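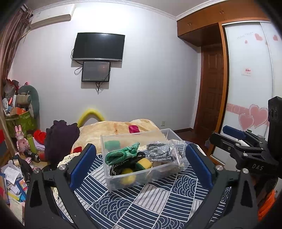
1/ Can a machine tidy a bedroom yet?

I get asked this at least once a week, mostly by people who saw a clip of a robot folding a towel. Short answer: parts of it, slowly. Long answer in this thread. I spent August working on one chore, putting small loose things into a storage box and taking them out again.

2/ The box

A clear plastic storage box on a bed. In it there's a looped green rope, a square green sponge, a yellow-and-green scrubbing sponge, a yellow ball, something black and made of fabric, and a plastic bag with a glittery cord inside. A child can sort that box while talking about something else.

3/ Sponges

Easy. They give when you squeeze them, so the grip can be off by a good bit and still hold. Out of 47 tries at lifting a sponge from a box like this, our arm missed 2. Both times it came down on the corner of the box first.

4/ Balls

Also fine, until the ball rolls against a wall of the box. Then there's no room for the second finger. A person pokes it back to the middle without thinking. Our arm had no poke. We added one and it took nine days.

5/ Rope

Rope is where it gets slow. The arm can grab a rope almost anywhere. The trouble is what comes up with it. If the rope is lying over cloth, the cloth comes too, and then you have two things in the air and a program that thinks it has one.

6/ Clear plastic

Still the worst. A clear bag inside a clear box gives the cameras very little to work with. Birutė Ķēniņš, who did most of our vision work at Prilar, had the software look for the thing in the bag and ignore the bag. Better. The bag still slides out of the fingers more than I'd like.

7/ The bed

People forget the surface. A mattress sinks. Push down on one side of a box and the other side lifts. Everything we tuned on the lab bench had to be tuned again on a bed. Busy sheets are another matter: stripes and arcs like the navy-and-white ones in the photo are hard on depth cameras that match patterns.

8/ Where shops are ahead

Shop floors are further along for a dull reason. The bins are the same size, the bench doesn't move and the parts are on a list. I visited Rolteck on a Friday and watched one cell pack 200 fittings before lunch with one stop. Nothing in that cell would have managed a blanket.

9/ And where they aren't

Same building, other end: a man emptying returns by hand. Tangled cables, torn bags, odd straps. The manager had a quote from Rautiainen to automate that bench and turned it down. I would have too. It's the bedroom problem with a loading dock.

10/ Someone asked about cost

I can't give a useful price for a home machine. The arm is the smaller part of it. Most of the money goes into people who watch it fail and fix what they saw. Multine rents by the month and sends a technician, and I think that's the right way to sell these for now.

11/ What I'd trust today

Picking up sponges, balls, blocks, socks if they're dry. Moving a box from bed to floor if the lid is on. Wiping a flat table.

What I wouldn't: anything knotted, anything in a bag, making the bed, the pile in the corner that every room has.

12/ Speed, since it came up twice in replies

A full box took our arm nine minutes on a good run. I can do it in less than one. If you're out of the house all day, nine minutes is fine. If you're standing there waiting, you'll do it yourself.

13/ Next up is lace and other open-weave cloth. The fingertips catch in the holes. I'll post the numbers when I have enough runs to mean something.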